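Ticket 1040 – Wrist view pose estimate flips when the picture frame is close to the fingers
Project: Gulik simulator, perception module
Opened by: Marina Kyriakidis
Assigned to: Senad Leka
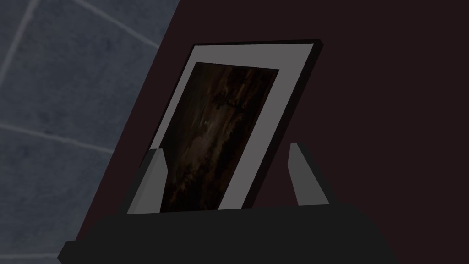
Hi Senad, and thanks again for all your patience with my last ticket! The pose estimator is fine from farther back, but once we get near the framed picture the yaw value starts jumping by around 30 degrees between updates, and the planner quite reasonably gives up. My first thought was the corner finder. At this angle the frame comes out as a skewed parallelogram, the bottom of it is hidden, and the black border is very thin next to that wide light gray mat, so I wonder if it's locking onto the mat's inner edge on one update and the outer border on the next. The two fingers overlap the mat as well, which can't be helping.

Tried so far:
Restarted the estimator node, no change.
Turned off the finger mask, and the jumps got worse.
Raised the smoothing window from 5 to 30 – calmer, but now it lags badly.

Reply from Senad Leka, June 2020
Hello Marina, lovely clear report. I replayed your log and I think you're right about the two edges. Could you set the corner finder to outer border only, put smoothing back to 5, and run 200 updates for me? Please leave the finger mask on.

Reply from Marina Kyriakidis
Done! Two jumps left in the whole run, both right at the start. I've attached the log and I'm happy to keep this open while you look at those.

Status: open, waiting on Senad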